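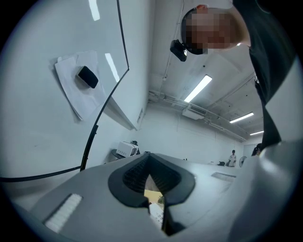

Hestero hand-held gripper, wide lens v. Wendwood 900

kfang_bench
Exposure on the Hestero's wide lens is the weak point of the unit so far. With auto left on, the image pumps whenever a ceiling light comes into view. There are three fluorescent fittings in a row in this one, plus two long reflections off the whiteboard, and the grey housing still holds its detail. The ribbing inside the black V is readable. I fixed the shutter at 1000 µs and let gain float. The Wendwood at the same setting goes dark in the corners. Firmware is build 3492 on the Hestero.
Chak-lun Fang

torque_wrench6
Floating gain moves the noise floor between takes. Fix both and add light at the bench. Also, the housing spans nearly the whole width at the bottom. That is a lot of sensor spent on grey plastic.

kfang_bench
It is, but I use the V as a reference for pose drift. If the notch shifts, the mount has shifted. The Wendwood has nothing fixed in view to check against.

K. Hsieh
Disagree on the Wendwood. You can tape a marker to the finger and get the same check. We ran one that way from February on a Kan controller and the mount never moved. Its narrower lens also needs far less straightening. Look at what your whiteboard does near the rim.
Kam-wah Hsieh

torque_wrench6
A taped marker peels. Six days was the best I had.

K. Hsieh
Then use better tape.

mullion
Does the Zullorness calibration sheet work with a lens this wide? Mine fails on the outer ring of points every time.

kfang_bench
Use the fisheye model and drop the outer ring – the fit is poor out there on both units. I will post the Wendwood numbers with gain fixed when I have them.

Print this page | E-mail this thread
Search this forum Go Advanced search
Contact us | Copyright 2019 | Back to top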